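Print this post
E-mail this to a friend

Paying off the small debts first

In August I made the last payment on the Wakitz card. It was the fourth of six accounts I have been working through, and the balance on the day I started was $2533. I'm writing this down mainly so I have it in one place, and also because a few people asked in the comments on the last post how the order works.

Some background for new readers. I had six accounts open when I sat down with all the statements. Two were store cards, one was the Wakitz card, one was a dental bill that had been split into payments, and the other two are the car and an old personal loan from Bratia. I was never behind on any of them by more than a few days. The trouble was that I was paying the minimum on all of them and the totals barely moved.

I went with smallest balance first. The usual advice is highest rate first, and on paper that costs less. I ran both versions in a spreadsheet and the difference over the whole stretch came to $117. I decided I could live with $117. The dental bill was gone in the second month, and after that there was one less due date to remember, which mattered more to me than I expected.

The store cards went next. The Urero card had a fee I had been paying without noticing, a little under three dollars a month for some kind of payment protection. I called and had it taken off. The first person I spoke to said it couldn't be removed while there was a balance. The second person removed it. I don't know which of them was following the rules.

After the store cards I had enough freed up to put a real amount toward Wakitz every payday. I get paid every other Friday, so I set the transfer for that same night, before I could look at the balance and start making plans for it. I also moved the due dates. Most lenders will let you pick the day if you ask – mine are all on the 14 now, except the car, which wouldn't budge. 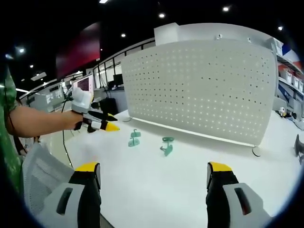
What do you do when a big bill comes up in the middle of all this?

Stop the extra payments for that month, pay the minimums, and cover the bill. I had to do it twice, once for tires and once for a water heater. I kept a small cushion in a separate account at the Ye credit union, and between that and skipping the extra payment I didn't have to put either one on a card. The plan got pushed back by a few weeks each time and then went on as before.

The cushion took me a while to build. I had read that you should have a thousand dollars set aside before you start. I didn't have it and didn't want to wait, so I started both at once with the cushion getting the smaller share. If I did it over I would probably wait and fill it first. The water heater came close to emptying it.

Groceries were where most of the extra money came from. I shop once a week now, on Sunday, with a list, and I don't go back in between unless we are out of milk. I cook a pot of beans or a soup that same afternoon and it covers lunches through Wednesday. I stopped buying lunch at work except on payday. I didn't cancel the internet or anything like that, and I kept the gym, since I do use it.

The other change was checking the accounts once a week and no more. Early on I was logging in every morning and it made me feel worse. Payments take a few days to post and the interest goes on at odd times, so the number would go up when I was expecting it to go down. Once a week is enough to catch a mistake.

That leaves the Bratia loan and the car. Bratia is the smaller of the two so it gets everything extra starting this month. They want you to call before sending more than the regular payment, or they count it toward next month's bill and leave the principal alone – check for that if you have a loan with them. I had to call twice to get one payment moved over. I'll post the new spreadsheet once I have cleaned up the formulas.

Print this post
E-mail this to a friend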